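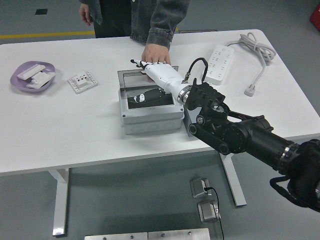
A reader wrote in to ask whether the lid should go on before or after the knockouts come out, because the last one they did cracked right across a corner. After. Always after. Lid open and out of the way, or off completely if yours unclips.

So, small gray junction box with a clear hinged lid, the plain square kind. Quick version, I have 14 of these to get through.

What you need
Flat table, decent light
Flat screwdriver, small hammer
Half-round file
Glands to fit your cable (I use Idska, Bunting ones are fine too)

1. Power off at the panel. Test it. Test it again.

2. Decide which knockouts you need before you touch any. Cables in from the bottom if you can. Mark them with pencil – not marker, it never comes off the gray.

3. Lid open. Support the wall from behind with a scrap of wood. Screwdriver on the edge of the circle, one short tap. Dont lean on it. If it won't go, score round it with a knife and tap again.

4. File off the burrs. Takes a minute, saves the cable jacket.

5. Glands in, nut on the inside. Hand tight then a quarter turn.

6. Screw the box to the wall through the molded holes only. Level first. Drilling your own through the back ruins the seal.

7. Feed the cables, leave a hand's width spare inside. Strip, connect, tug every wire.

8. Close the lid and look through it. Any wire pressed on the plastic or sitting in the rim – open up and tuck it back. A pinched wire is teh usual reason a lid won't snap.

Cold plastic is brittle. In October I did 2 in an unheated garage at Millach and split both. Bring the boxes indoors overnight.

Hinge pins next time.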